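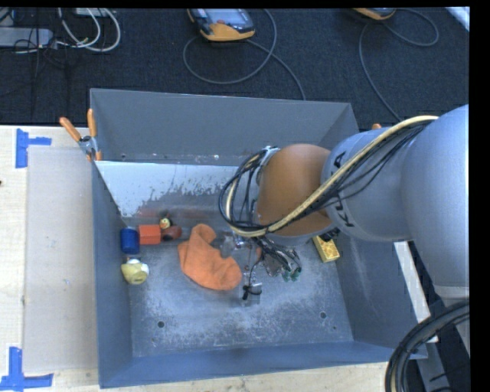

Notebook, squad depth model (football)
Tuesday, December 31, 2024

Last entry of the year, before the transfer window opens. I write down where the midfield part stands, so that in January we do not start again from zero.

Question we try to answer

When a club loses one central midfielder for six weeks or more, how many points does it lose compared with the same club when everybody is fit? The idea was from the Fotside people, who want one number per squad position. I am still not convinced that one number is enough, but I agreed to try it for midfield first.

Data

Plesis export, second version. It has 126 absences of central midfielders which fulfill the rules (at least 30 league starts in the two seasons before, absence with a known start date, no change of coach during the absence). The first version had more rows, but many were the same injury entered two times, once by the club report and once by the match sheet. I removed them by hand and it took all of the morning.

Still wrong in the export:
- Suspensions are mixed with small injuries when the player missed only one match. For us it is no problem now, the minimum is six weeks, but it will be when we look at short absences.
- Position "midfield" is too wide. A holding player and a player who stands behind the striker have the same code. I made my own column, pos2, from the average touch location. Please do not overwrite it with the import script.
- Loan players keep the injury history of the parent club only. Their earlier starts look too low and they drop out of the sample.

What I did today

1. Ran the simple comparison again with the cleaned rows. Points per match with the player, points per match without him, same season, same coach.
2. Ran it a second time with correction for opponent strength, using the Hourani ratings from the start of each month. I did not use the ratings of the match day, they already contain the effect of the missing player and we would count it two times.
3. Split by pos2.

The simple comparison shows a loss, and the corrected one shows a smaller loss. I expected this. Several of the long absences fall into the weeks when the club also had European matches and a hard league schedule, so the replacement gets blamed for the calendar.

The split is more interesting. For the creative players the loss is small and very noisy. For the holding players it is bigger and more stable from season to season. My guess is that clubs buy two or three creative players and rotate them anyway, but for the holding role they have one good man and then a defender who fills in. I can't prove this with the present columns. It would need the name of the replacement in every match and his usual position, and Plesis gives only the starting eleven without roles.

One thing I noticed late in the afternoon: the effect in the first 2 matches after the injury is almost nothing. It grows later. Maybe the replacement is fresh at first and then gets tired, or opponents need some time to prepare for him. Or it is only that the sample gets thinner with each match. I should plot it with the number of cases under each point before anybody puts it in a slide.

Problem with returning players

I used the date of return as the end of the absence. This is bad. Many players come back on the bench, play the last ten minutes and then are injured again. In my table they are counted as fit - the club looks weak "with" the player and the loss is underestimated. Better rule: the absence ends with the first match where he plays 60 minutes. I changed the code on my branch but did not run it yet, the Stedix server was down for the holidays update.

For January
- Run again with the new return rule, keep the old result for comparison.
- Repair the loan players.
- Ask Fotside if they accept two numbers for midfield (holding and creative). If they say no, I prefer to give them the holding number with a note.
- Check whether the winter signings can be added as a test. A club that buys an injury-prone midfielder in the window is exactly the case they want to price.

Raw table is in the shared folder, subfolder midfield_v2. The file with "old" in the name can be deleted after the rerun, please not before.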